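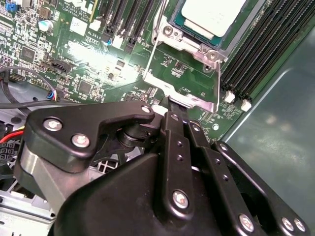
What does a task controller do?

It decides which action the robot should attempt next, watches the attempt, and stops it when it has finished, failed or gone on too long.

Chapter 7
The Task Controller

Up to now this book has treated the robot's software as a set of polite specialists. The perception code of Chapter 4 reports where things are. The planner of Chapter 5 finds a path. The servo loops of Chapter 6 follow it, complaining only through the fault register. Each was tested separately and each passed, and a reader who has done the laboratory work will by now have a directory full of green ticks and an arm that can do nothing useful from one end to the other.

The missing piece is the code that says "now this, then that, unless the other". In a first prototype it is usually a script of sleep statements, written late in the evening and intended to be replaced. Several such scripts are still in service. We have maintained two of them.

The running example for this chapter and the next is the processor exchange cell at Ramcombe, where an arm with a two-finger gripper and a camera at the wrist works on motherboards inside their cases. The job is to open the socket, lift out the old processor, put in a new one and close the socket again. A person with a steady hand learns it in an afternoon. The software took a good deal longer, and most of the time went on matters that appear in no diagram of the task.

Consider what the controller has to keep straight. A processor socket has a retention frame and at least one lever, and they must be moved in the right order. The processor itself is square, so four orientations look plausible and one is correct. The contacts underneath are fine enough that a small sideways nudge at the wrong height will ruin the board, without any noise to tell you so. None of this is difficult to state. The difficulty is that every statement of it has to live somewhere in the program, and the program has to know which statements currently apply.

The first Ramcombe controller kept this knowledge in Boolean variables. There was one called lever_open, one called frame_open, one called holding, and a fourth called really_holding, whose history you can probably reconstruct for yourself. Four Booleans give sixteen combinations, of which perhaps six made sense. The program visited the others regularly.
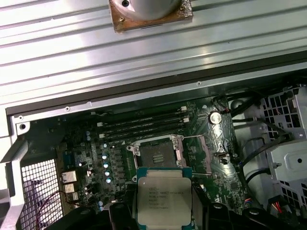 7.1 States, and what they are allowed to assume

A state, in the sense we shall use, is a promise about the world plus an activity. When the controller is in the state HOLD_ABOVE_SOCKET, it promises that a processor is between the fingers, that the socket beneath is open, and that the height is greater than the clearance limit. The activity is to keep still and refine the estimate of the socket's position. Any code that runs in this state may rely on the promise without checking it again. Any code that enters this state must have checked it first.

Most trouble comes from blurring those two duties. If everybody checks, the program is slow and the checks disagree. If everybody assumes, the program is fast for a while.

We write each state as a small record:

Name. What the state is called in the log. Choose a name that will mean something to a tired colleague.

Entry condition. What must be true, and which measurement says so.

Activity. The one thing being done. If you need the word "and" more than once, you have two states.

Exits. Every way out, each with the condition that triggers it and the state it leads to.

Time limit. How long the state may last before an exit is taken regardless.

Students tend to leave the last line blank on the grounds that the motion always finishes. Motions do always finish, apart from the ones that don't, and those are found on the following morning with the motors warm.

The Drerside planner, which we use in the laboratory work, will refuse to load a state with no time limit. You can defeat it by entering an enormous number. Please don't; the marker knows where to look.

7.2 Measurements that answer a different question

An entry condition is only as good as the measurement behind it, and measurements have a habit of answering a question close to the one you asked.

Take the matter of whether a processor has been grasped. The gripper reports finger width. If the fingers close to the width of a processor, one might conclude that a processor lies between them. What has been measured is that the fingers stopped. They will also stop on the edge of a frame, on a capacitor, or on a cable that has wandered in to see what is happening. The variable really_holding was an attempt to patch this by asking the camera as well, and the camera had its own views.

A processor's metal lid is flat and reflective. Under a strong lamp it can appear as a white patch with nothing printed on it, and a detector trained on lids with visible lettering may decide that the white patch is a label, a reflection on the chassis, or the sky. Turn the lamp down and the lettering comes back, at which point the black slots next door sink into the gloom and the board registration begins to drift. The Ramcombe team kept a table of lamp settings for different board types. It had 247 rows when it was finally abandoned, and no one could say which of them were still used.

The better course was to stop asking for a single verdict. In the present controller, each measurement supplies a likelihood, and a grasp is accepted when finger width, finger force and image agree well enough over several samples. 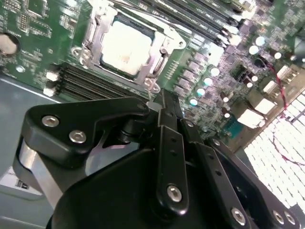 That phrase, "well enough", conceals a threshold, and a threshold conceals an argument. Set it high and the robot dithers, reopening and closing its fingers like someone checking for keys. Set it low and it sets off confidently with nothing in its grasp. The right value depends on what a mistake costs, so it belongs with the state and should never be a global constant. Before lifting, a false acceptance costs a few seconds. Before lowering towards open contacts, it costs a motherboard.

7.3 Rates, and who waits for whom

The force loop at Ramcombe runs at 100 cycles a second. The camera delivers an image when it feels able. The planner answers in its own time, and occasionally answers a question that has since been withdrawn. The task controller sits in the middle and must never block on any of them.

We therefore give the controller its own tick of 20 milliseconds. On every tick it reads the newest value from each source, notes the age of that value, tests the exits of the current state in a fixed order, and returns. It does no sums of any consequence. If a value is older than its permitted age, the controller treats it as missing, which is a different thing from treating it as zero. Early versions confused the two. A missing force reading became a force of zero, a force of zero meant no contact, and no contact meant it was safe to go on pushing.

The order of the exit tests matters too. Put the faults first and success last. A fingertip that reaches its target and exceeds its force limit in the same tick has not had a good day, and the log should say so.
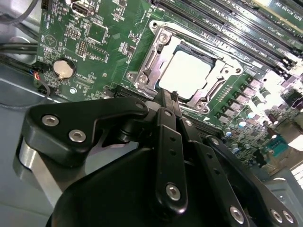
Figure 7.1 Fingertips close to the board, below a socket with its retention frame open.

With the arm in a position of this kind, the planner's model and the real board may differ by a little, and a little is all there is. The controller handles the last part of any approach as a guarded move: advance slowly along one direction, stop at first contact, compare the height of the contact with the height expected. A contact found too early means that something is in the way. A contact found too late means that something is missing. Both have their own exit and their own recovery, and neither should be labelled ERROR, a name that tells the reader of the log only that you were in a hurry.

7.4 Recovery is most of the program

When the Ivstead laboratory rebuilt the exchange controller as a proper state machine, the path by which everything goes well came to a single page. The complete machine had 334 transitions. Visitors who are shown the full chart generally ask whether it could be simplified, and it could, by owning better boards.

Three rules kept the chart readable.

First, every recovery ends in a state that already exists. A failed grasp goes back to the state before the grasp, with its entry condition tested afresh. Recoveries that invent new states of their own breed quickly.

Second, retries are counted at the level of the task. A grasp that is allowed three attempts, inside an approach that is allowed three attempts, inside an exchange that is allowed three, will be tried 27 times before anyone is called.

Third, there is one state called ASK_FOR_HELP, and it may be reached from anywhere. In it the arm holds its position, the fingers keep their present force, and a message is displayed. Opening the fingers would seem the gentler choice until you consider what may be under them. Whether the arm can be moved by hand at this point depends on the fault, and the message must state which applies.

The original message read "Operation could not be completed". The current one gives the state, the exit taken and the measurement that caused it, and offers the operator two buttons. Early drafts offered five, one of which was marked Continue Anyway. It was very popular.

7.5 What you will build

In the rest of this chapter we construct a controller for the simplest part of the job, which is finding the lever of a socket and touching it. The code uses the Ruotsalainen state library, whose documentation is brief to the point of rudeness but whose behaviour under timeout is correct. You will need your servo loop from Chapter 6 and the board registration from section 4.3. If your registration still fails on shiny objects, mend it first. The controller will otherwise spend its life recovering from it, very reliably, and you will think the controller is at fault.

We begin with two states and one exit between them, and run it on the simulator with the force sensor unplugged.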